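The folding rulebook

By Esther Were
October 23, 2026

The document is called the Jetonano Guidelines for Garment Handling Data, and it runs to 102 pages. I have read all of them, which puts me in a smaller club than its authors would like. It tells anyone teaching a machine to fold, sort or hang clothes how the teaching should be done: how bright the room should be, how worn the clothes, how long a rest the person doing the folding must have. It has a glossary. The glossary defines "sleeve".

I don't mock the effort. Laundries and second-hand clothing sorters have been promised robots for years, and most of what has turned up at the back door has been happiest with a square towel. If machines are going to learn from people, somebody ought to write down what a decent lesson looks like. My quarrel is with what happens once it is written down, when a firm can put "follows the Guidelines" on its website and leave it there.

Lala, which sorts donated clothing and sells the wearable part on, was among the first to sign up. Its workers record themselves handling clothes at a table, and the recordings go to Hukell, which builds the software. Huiling Jiang runs the recording room and was frank about how the rules arrived.

"We were already doing most of it," she told me. "Then we had to prove we were doing it, and that took longer than the work."

The proof is a form. For every garment there is a line for fabric, a line for condition and a line for where it was first gripped. The Guidelines allow 2 grades of condition, "clean" and "marked". Jiang's people argue about this constantly. A grey smudge on a collar is marked, clearly. A loose thread? The text doesn't say. At Lala they have settled on clean for threads and marked for anything that might rub off on a finger, and they have no idea whether the other firms do the same.
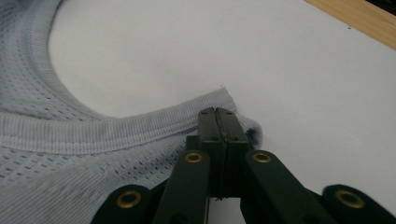

Necklines take up nine pages by themselves. The rule is that a ribbed collar should be held on the rib and never on the seam beneath it, with the jaws fully shut before any lift. Sensible enough. Stretchy knits slide about, and a sports top full of tiny holes behaves differently from a school shirt. But the rule was written after trials on 794 garments, and when I asked how many of those were mesh or anything like it, I was sent back to an appendix that lists them by colour.

Tatu Lyimo sat on the group that drafted the section. He defends it, up to a point.

"You have to start somewhere, and people wanted a number," he said. "I would have liked more old clothes. We had a lot of new T-shirts because new T-shirts are easy to get."

That is the trouble in one sentence. A sorting firm hardly ever sees a new T-shirt. It sees tops that have been through a hundred washes and lost their shape at the neck. A standard tested mainly on shop-fresh cotton tells you how to handle shop-fresh cotton, and a certificate based on it tells the buyer much less than it seems to.

Then there are the people. The section on workers is a page and a half, set against nine for collars. It asks for a break every hour and a table "at a comfortable height", with the height left open. Faith Kashindye has spent most of this year opening and closing a hand-held gripper for a firm called Shirima, and she showed me where it catches her at the base of the thumb.

"They check the light every morning with a meter," she said. "I would like a meter for my hand."

Shirima says it follows the Guidelines in full. I believe it. Nothing in them would have made it do anything else.

Who checks? For now, the firms do. Each sends in a yearly statement with a sample of its records, and a small office reads them. In September the office had received 1291 sample records and had queried around forty, mostly for missing dates. It had not visited a single recording room. Idrisa Mohamedi, who handles the queries, said visits were "planned for the next phase" and could not tell me when the next phase begins.

I asked him what a firm would have to do to be struck off the list. He thought about it — he is a careful man, and I don't think he was dodging — and said that the procedure was still being drafted.

There are things worth keeping. The requirement to hold on to failed attempts is a good one, and it is braver than it looks: firms like to throw the fumbles away, and a machine that has only seen tidy work has little idea what to do with a collar that bunches up. Jiang told me her team used to delete a third of what they recorded. Now it all goes in with a tick in a box marked "failed", and Hukell has stopped complaining about it.

A second edition is due next year. Lyimo wants worn clothes in the trials and Kashindye would settle for a table height. The draft contents list, which I have seen, has a new chapter on socks.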